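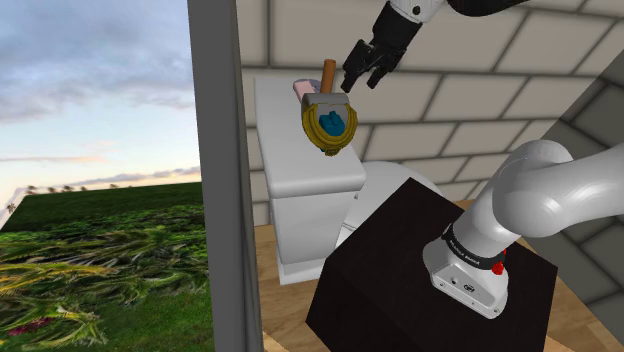
A white toilet with a flat tank lid, tiled wall behind.

Our downstairs toilet had been refilling itself for a few seconds every half hour, which in the trade is called a phantom flush. The water bill went up a little each quarter and I put it down to the garden. In November I finally put food coloring in the tank, left it alone overnight, and found blue in the bowl at 6 a.m.

Color in the bowl means water is getting past the flapper. It does not mean the flapper is bad. On mine the rubber was fine and the fault was in the seat, the ring it closes against, which had a ridge of mineral scale on one side. I found it with a fingertip. White vinegar and a nylon pad took most of it off, and I stopped there. Wet sandpaper is often suggested for this and I would avoid it on a plastic seat, as a scratch across the ring leaks about as well as the scale did.

The second fault took longer. With the seat clean the refills were less frequent but still happening. I marked the water line in pencil on the inside of the tank, shut the supply valve, and came back four hours later. The level had dropped to a point just under the tip of the refill tube and stayed there. The tube had been pushed down inside the overflow pipe, below the water line, and was siphoning the tank into the bowl. It should clip to the rim of the pipe and end above the water. I suspect whoever fitted it wanted it tidy.

I replaced the fill valve while I had the tank drained. The old one was a Clevitz, and the new one is from Unard, chosen mainly because the shop had it. Both use a float that slides on the shaft. Notes on the swap:

Hand-tighten the plastic nut under the tank, then give it a quarter turn more. I went past that on a previous house and cracked the nut.

Flush the supply line into a bucket before connecting it. Mine gave up a spoonful of grit that would have gone straight into the new valve.

Set the float so the water stops an inch below the top of the overflow pipe. The new valve came set high and ran over the pipe on the first fill.

Leave a little slack in the flapper chain — mine has 5 links spare, and the extra is clipped back so it can't get under the rubber.

I measured the leak before fixing it, using the meter with everything else in the house off. It came to around 60 gallons a day. I had guessed a tenth of that.

Gunhild Bech wrote after my last plumbing post to ask whether the in-tank cleaning tablets are safe. I don't use them. The one flapper I have seen fail early had been sitting in that water for a year, and it left black on my hands when I lifted it out. One flapper is a small sample.

The pencil line is still on the inside of the tank. I checked it again last night and the level hadn't moved. The upstairs toilet gets the food coloring next, and after that I need to look at the shutoff valve behind it, which has not turned since we moved in.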